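Notes for teaching the bin pick by hand, Brinthorpe cell. Written fast, fix it if it's wrong. Last touched 2 July 2025.

Who this is for: anyone recording demos on the Merkis rig who hasn't done the paper bin before. If you've only done the flat tray, read the whole thing, the bin is different. Parveen Talukder has the long version with all the config stuff, this is just how to get through a session.

## What we want out of it

60 good demos per object set. One demo = arm starts at home, goes into the bin, closes on one object, lifts it clear of the rim, stops. Placing is a separate recording. Don't combine them, the trainer splits on episode and it makes a mess.

Good demo means somebody watching the replay would know which object you were going for before you closed on it.

## Before you start

- E-stop in reach of the hand you are NOT driving with. Check it. Press it, see the arm drop out, reset.
- Cables. Look along the whole arm and into the wrist. Anything that can snag on the rim will snag on the rim.
- Home the leader arm first, then the follower. Other way round it jumps.
- Gripper open/close a few times with nothing in it.
- Recording folder is named for the object set, not for you. We have a folder called "sumaiya2_new" and even Sumaiya doesn't want it.
- Disk space. A full set with both views is bigger than you think.

## Setting up the bin

Brown paper bag, opened out, rim rolled over. Roll it a bit uneven, we want the shape to vary between sets. Black tape from the paper down to the white board, spread out so no one side can lift. Press the tape down hard with your thumb. If a side comes up during a demo the whole bin walks and you lose that take plus probably the next one.

Don't flatten the floor. Creases, flaps and small tears are fine, good even, that's the reason we use paper. Replace the bag when the gripper can get through to the board underneath. Obaidul Haque changes his every set, I change mine when it looks bad. Either is ok.

Objects: 4 per set, mixed. Something soft, something hard and lumpy, something long, something smooth. Drop them in from above the rim and leave them how they land. No arranging!! If one lands against the wall, leave it. Those are the hard ones and we never have enough of them.

## Driving it

1. Start recording, count two, then move. The first second gets trimmed anyway.
2. Come across high. Stay above the rim until the wrist is over the object you want.
3. Turn the wrist BEFORE you go down. Turning it inside the bin drags the fingers along the paper.
4. Go down slow. Slower than feels right.
5. Stop just above the object. Small pause, half a second. Line up.
6. Last bit down, close, wait for the current to settle on the readout.
7. Straight up. No sideways until you're clear.
8. Stop, hold, end recording.

The wrist blocks a lot of the top view once you're in. Don't lean over to look inside the bag yourself. Use the monitor. If you steer on something the cameras can't see, the policy can't learn it, and you've recorded a lucky guess.

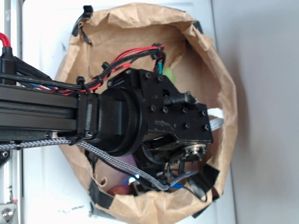
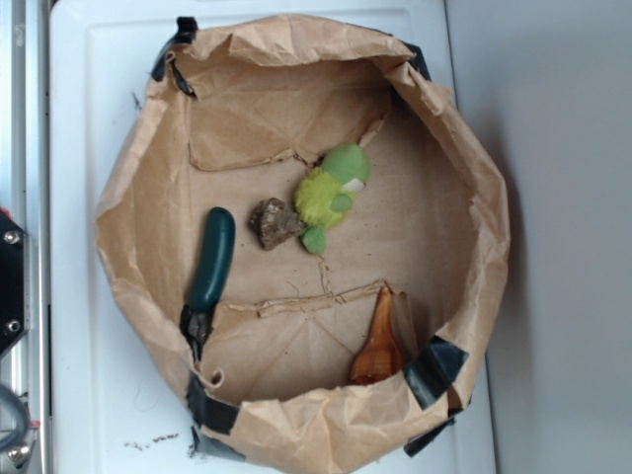
Arm reaching into the bag (first), and the bin with the plush, rock, pliers and shell (second).

## Object by object

**Plush.** Easy to grab, easy to grab badly. Go for the body. If you pinch just the fuzz it lifts a little and slides out, and that counts as a fail. Mark it.

**Rock.** No good flat sides. Try across the narrow way. If it rolls, stop, let it settle, re-approach from high. Don't chase it round the bin with the fingers closed. When it's touching the plush you'll want to shove one away with the other. Allowed, but do it as a clear separate push and then back up before the pick.

**Pliers or cutters.** Close across the handle, not along it. If the jaws are tucked under a paper flap, lift slow so the paper slides off. Yank it and you tear the bag and throw everything else to the far side.

**Shell.** Usually ends up against the wall. Tilt the wrist, put one finger between shell and paper, close gently. Smooth so it slips. Lower the grip force one step and give it more time, too much force and it shoots out. Expect to throw away a lot of these.

## Failed picks

Keep going or stop? Rule for now:

- Missed once, recovered, got it: keep. Tag `recover`.
- Missed twice: end the recording, tag `fail`, keep the file.
- Bin moved, tape lifted, cable caught: end, tag `bad`, delete at the end of the session not during.
- You sneezed or someone talked to you and you stopped for five seconds: `bad`.

Érica Macedo wants the `fail` ones for the grasp checker so please dont delete those. She's asked twice.

## Stuff that went wrong in March

Episode 2251 and the ones after it in that batch have the gripper channel inverted. Open is closed. Fixed in the loader but not in the raw files, so if you replay raw on the real arm the fingers go the wrong way. Don't replay raw from that batch.

Also the lag. If the follower starts feeling rubbery, restart the Jakab bridge. Tharindu Kanagaratnam thinks it's the USB hub. Maybe. Restarting works.

Two people drove the same set and the styles didn't match, one came down vertical every time and the other swooped in from the left. Trained policy did a bit of both and hit the rim. So one driver per set now. Swap between sets.

## Breaks

Stop when your picks get sloppy. For me that's well before the end of a set. Save, e-stop, walk off, come back. It's fine for a set to have a gap in it, just re-home both arms and don't touch the objects.

## After

- Replay a few at random on the monitor. Look at the close, look at the lift.
- Check both views recorded for the full length. The side one sometimes quits early without any error mesage.
- Fill in the sheet: set name, driver, how many kept, how many `fail`, anything odd with the bin.
- Sync to the Iltomcombe server, wait for the checksum, THEN clear local.
- Arm home, power off, e-stop pressed in.
- Objects back in the box. Leave the bag taped if the next person is using it, otherwise peel the tape off slow and wipe the board where it was.

Still to do: grip force table for the new finger pads. Sumaiya Navaratnam has numbers for the plush and the rock, I'll paste them in here when I get them.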